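Onville : la licence de débit de boissons du Soltani divise la rue Basse

Le conseil municipal d'Onville doit se prononcer en décembre sur la demande déposée par le Soltani, le salon de thé de la rue Basse, qui souhaite servir du vin et des cocktails jusqu'à 23 heures. L'établissement ferme pour l'instant à 19 heures et ne propose que des boissons sans alcool.

La demande porte sur la salle du rez-de-chaussée, 40 places assises, et sur la petite terrasse donnant sur le passage des Tanneurs. Le gérant, Farhad Ahmadpour, a racheté une licence restée sans exploitant depuis la fermeture du café de la gare. Le transfert a reçu un avis favorable des services de la mairie, mais les horaires de la terrasse restent à fixer.

Une enquête de voisinage a été ouverte le mois dernier. Le registre, consultable à l'accueil de la mairie, contient pour le moment des avis partagés. Les riverains du passage craignent surtout le bruit après 22 heures. Les commerçants du haut de la rue y voient plutôt une occasion de faire venir du monde le soir, dans un quartier où les rideaux sont baissés dès la sortie des bureaux.

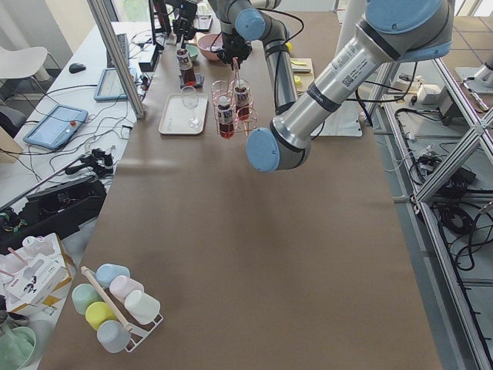

Mireille Caradec trouve que l'on fait beaucoup d'histoires pour une terrasse. Elle habite au-dessus de l'ancienne mercerie et a écrit dans le registre qu'elle préférait entendre des conversations sous ses fenêtres que les scooters qui remontent le passage à toute heure. Elle demande en revanche que les chaises ne soient pas empilées après la fermeture, « parce que c'est ça qui réveille ».

D'autres signataires sont moins conciliants. Une lettre commune, remise par sept foyers du passage des Tanneurs, réclame une fermeture de la terrasse à 21 heures toute l'année, l'interdiction de la musique à l'extérieur et un double vitrage côté cour. Les auteurs rappellent que le passage, étroit et pavé, renvoie le son vers les étages. Ils disent avoir été prévenus du projet par l'affiche collée en vitrine et regrettent de n'avoir reçu aucun courrier.

Le gérant répond que l'affichage est celui que prévoit la procédure. Il se dit prêt à rentrer les tables à 22 heures en été et à 20 heures le reste de l'année. Il a aussi fait chiffrer des patins en caoutchouc pour le mobilier et un rideau épais pour la porte de derrière. La carte du soir serait courte : trois vins au verre, quelques cocktails à base de thé, des assiettes froides. Le thé resterait servi jusqu'à la fermeture.
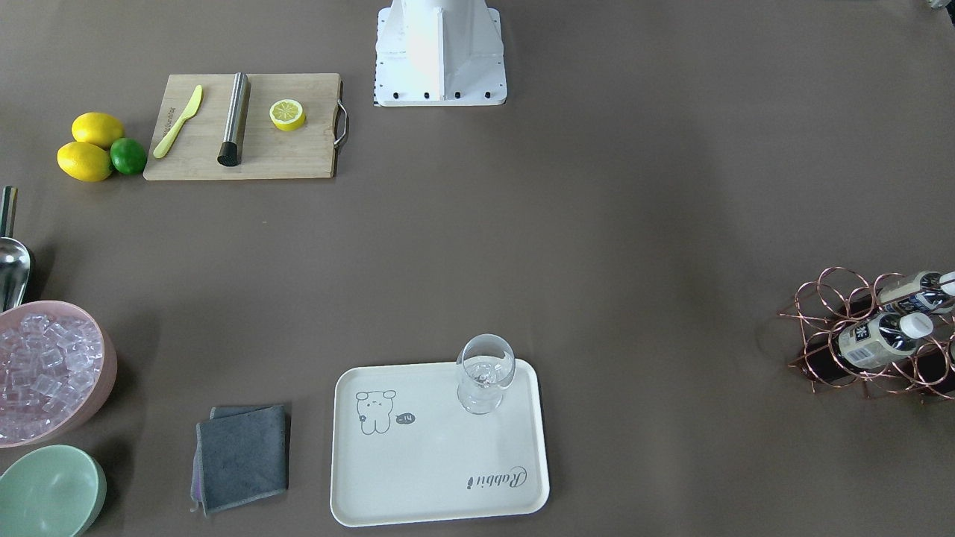

L'étude de bruit a été confiée au cabinet Vostitz, qui a posé deux appareils de mesure, l'un côté rue et l'autre au deuxième étage d'un immeuble du passage. Ses conclusions sont attendues avant la séance. La dépense, 900 euros, est à la charge de l'établissement.

La question du stationnement est revenue elle aussi. La rue Basse est en zone bleue jusqu'à 18 heures et les places sont prises ensuite par les habitants. La mairie rappelle que le parking Willel, derrière la halle, est gratuit le soir et se trouve à 100 mètres du salon de thé. Les riverains objectent que l'éclairage y est en panne une bonne partie de l'hiver. Le remplacement des lampadaires est inscrit au prochain budget, sans date précise.

Onville a perdu deux de ses débits de boissons en peu de temps, le café de la gare puis le bar-tabac de la place du Puits. Il reste la brasserie de la halle, fermée en début de semaine, et la buvette du stade les soirs de match. L'union des commerçants, qui soutient la demande, fait valoir que les clients du cinéma repartent directement à leur voiture après la séance. 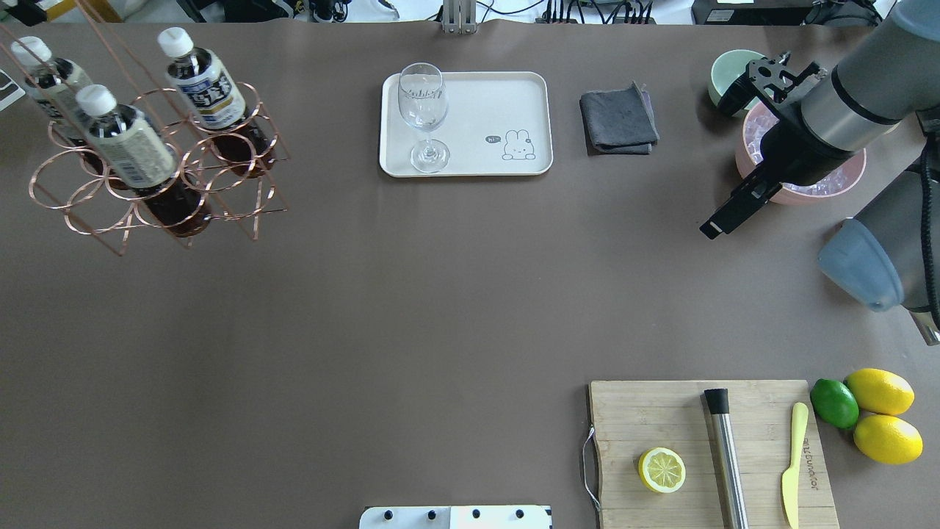 À la brasserie de la halle, on ne s'oppose pas au projet, mais on voudrait que les règles soient les mêmes pour tous. Sa propre terrasse doit être rangée à 22 heures, y compris pendant la fête de la musique, et une dérogation lui a été refusée au printemps. L'adjointe au commerce a indiqué que les deux autorisations seraient désormais réexaminées ensemble, chaque année, à la même date.

Si le conseil donne son accord, l'autorisation de terrasse serait accordée pour un an, à titre d'essai. Un point serait fait à mi-parcours avec les habitants du passage et un numéro de téléphone serait affiché sur la porte. En cas de plaintes répétées, l'horaire pourrait être ramené à 20 heures sans nouveau vote. 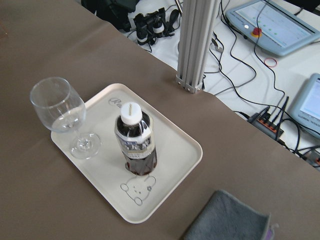

Le registre reste ouvert jusqu'à la veille de la séance, aux heures habituelles de la mairie, de 9 heures à midi et de 14 heures à 17 heures. Les observations peuvent aussi être déposées par écrit dans la boîte aux lettres, en précisant le nom et l'adresse du signataire. Les courriers anonymes ne seront pas joints au dossier.

La séance du conseil est publique et débutera à 18 h 30, salle des mariages. La demande du Soltani est inscrite en quatrième point, après le tarif de la cantine et la vente du terrain de l'ancienne scierie.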